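# Setting Up a Worm Bin for Kitchen Scraps
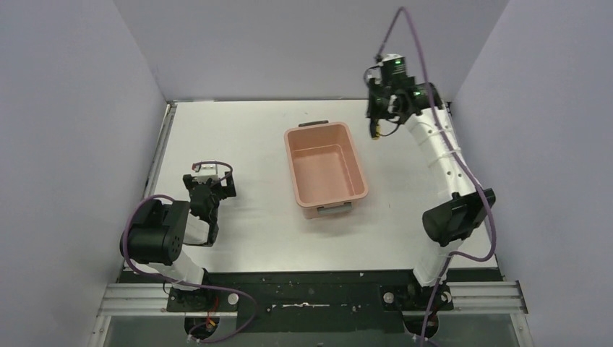

*By Akua Wumbei | Filed under: Composting | Updated in June*

A worm bin turns vegetable scraps into castings with little attention once the moisture is right. Most failures come from wet bedding or overfeeding.

## Container

Use an opaque plastic tub with a lid. Drill 1/8-inch holes along the upper sides for air and a second row through the bottom for drainage. Set the tub on two bricks over a tray.

## Bedding

1. Shred plain cardboard and newspaper into one-inch strips. Skip glossy paper.
2. Soak the strips, then wring them out. A squeezed handful should release a drop or 2 of water.
3. Fill the tub two-thirds full and mix in a cup of garden soil for grit.
4. Leave it overnight with the lid on.

## Worms

Buy red wigglers – garden earthworms will not do well in a shallow tub. Spread 306 grams of worms on the surface under a bright light and let them burrow down.

## Feeding

Start with 100 grams of chopped scraps per feeding, buried in one corner. Move to the next corner when the first batch is mostly gone. Leave out meat, dairy, oil and citrus.

## Problems

- **Sour smell:** stop feeding and fold in dry cardboard.
- **Fruit flies:** bury scraps deeper and cover with a damp sheet of newspaper.
- **Worms on the lid:** check for soggy bedding first, then heat. Keep the bin between 55 and 77°F.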